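Carodby Household Automation Working Group
Minutes of the July meeting

Start: 7 p.m., upstairs room, Fenel building
Present: members from Memitz, Fenel and the MacBrayne stores side; quorum met

1. Minutes of the last meeting

Approved with one correction. Under "Laundry," the sentence "folding is ready for home use" should read "folding of hand towels is ready for a longer trial."

2. Matters arising

The lease on the second workbench has been renewed. The noise complaint from the floor below has been answered in writing and no reply has come back. The question of whether trial results can be shared with MacBrayne store managers before they are checked was put off again.

3. Sorting groceries and household goods

Memitz reported on the two-arm tabletop station. The job under discussion is putting away mixed shopping: picking single items out of a basket and placing them where they belong, with food kept apart from other goods. The station uses two baskets side by side on a black cloth. Memitz wants the cloth kept because it cuts down on glare. Fenel asked that it be brushed between sessions.

The MacBrayne members said the mix of goods matters more to them than speed. A store returns cart has fruit, cans and boxes in it all at once, and a person sorts it without thinking. They asked that crowded baskets stay in the trial, with an eggplant or a peach next to a hard can, and that nothing be spaced out to help the arms. 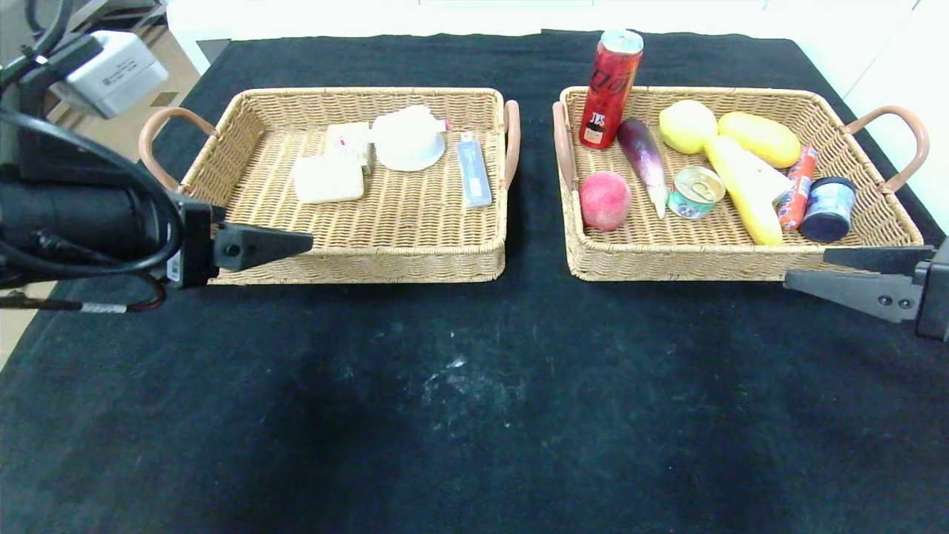

4. Results so far

Memitz gave the figures for the last round. Of 13 items set as the target list, the station placed 7 with no help. Another 3 were placed after a person stepped in to turn the item. The rest were dropped or not picked up.

Points raised:

Cans are the easiest when they stand upright with clear space on both sides. A can leaning on its neighbor is a different job and should be scored separately.

Soft fruit was picked up more often than expected, but two members were unhappy with the bruising. It was agreed that a bruised peach counts as a failure. Memitz noted its disagreement on the grounds that shoppers bruise peaches too.

Small light boxes tend to slide when touched. Fenel thinks the approach angle is wrong. Memitz thinks the fingers open too wide for that size of item. Both will be tried.

Items lying across one another remain the main problem. The station takes nearly 13 minutes on a full basket, and most of that time goes on these.

5. Gripper fingers

Discussion of whether to keep the ridged fingers or change to smooth pads. The diamond pattern on the gripping faces holds packaging well. The concern is produce with thin skin. The white rounded tip on the other arm is the alternative. Fenel asked for one full round with each type on the same goods, in the same order, before anyone buys more of either. Agreed.

Memitz also asked for the baskets to be fixed to the table. The MacBrayne members were against this, as a basket on a kitchen counter is not fixed to anything. Left as it is for now.

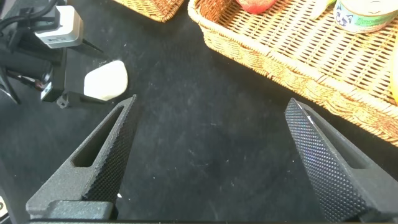 Knurled gripper fingers open over the cloth, with the two baskets behind and the white fingertip of the other arm at left.

6. Is it ready for homes or stores?

The group was asked for a plain answer to go in the summer note to members. After some discussion the wording agreed was: "Not yet for unattended use. Useful for single items in open space. Mixed baskets still need a person nearby."

One member asked that "nearby" be changed to "in the room." Not carried.

7. Actions

Memitz: separate score for leaning cans; try a narrower opening on small boxes.
Fenel: test the approach angle; draft the finger comparison.
MacBrayne: send a typical returns list from one store.

8. Any other business

The elevator will be out of service for part of next month. Equipment deliveries should go to the side door.

Meeting closed at 8:40 p.m.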